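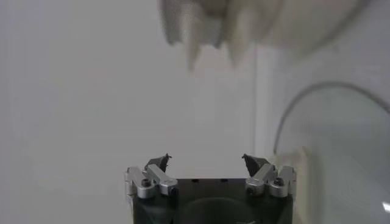 **What will the wall finisher be responsible for?**

The finisher prepares, repairs and paints the interior walls of our rental offices and workrooms, and keeps them in good condition between tenancies.

# Interior Wall Finisher, Full Time

Osovari Property Services, Hornow Building
Posted Nov 22, 2018

Osovari Property Services invites applications for the position of Interior Wall Finisher. The successful candidate will join the maintenance department and report to Dalal Sleiman, Head of Building Maintenance. There are 2 openings.

## The position

The department maintains 128 rooms in the Hornow and Komine buildings. Most have plain white walls, and the standard of finish is set out in the department's paint schedule. Pale, even surfaces show every patch and roller mark under office lighting, and applicants should be comfortable working to that standard. Some rooms have plastered walls and others have panels with visible seams. Experience with both is preferred.

## Duties

- Inspect walls when a room is vacated and record damage on the room sheet
- Fill holes, sand repairs and prime bare areas
- Treat cracks at corners and along panel joints
- Apply finish coats by brush and roller, matching the existing color and sheen
- Protect floors, fixtures and any equipment left in the room
- Keep the paint store at Komine in order and report low stock

Spray application is carried out by an outside contractor and does not form part of this position.

## Requirements

Applicants must have at least two years of paid experience in interior painting or drywall finishing. They must be able to work from a ladder, lift full paint containers and read written work orders in English. A valid driver's license is required for travel between the buildings. Applicants without formal trade training will be considered if they can supply two references from past employers or clients.

## Hours and pay

The work week is 40 hours, with occasional evening work when a room must be ready for a new tenant. Pay is set according to experience and will be discussed at interview. Full-time staff receive 20 days of paid leave each year. Work clothing and hand tools are supplied. The busiest period is July, when leave is limited.

## How to apply

Please send a resume and a short letter describing recent wall work to Lina Yammine, Personnel Office, Osovari Property Services, Kanaan Wing, Hornow Building. Quote reference 1656 on all correspondence. Shortlisted candidates will be asked to complete a paid half-day trial, consisting of one patch repair and one finish coat on a test wall.

Applications will be reviewed as they arrive, and the posting will remain open until both positions are filled.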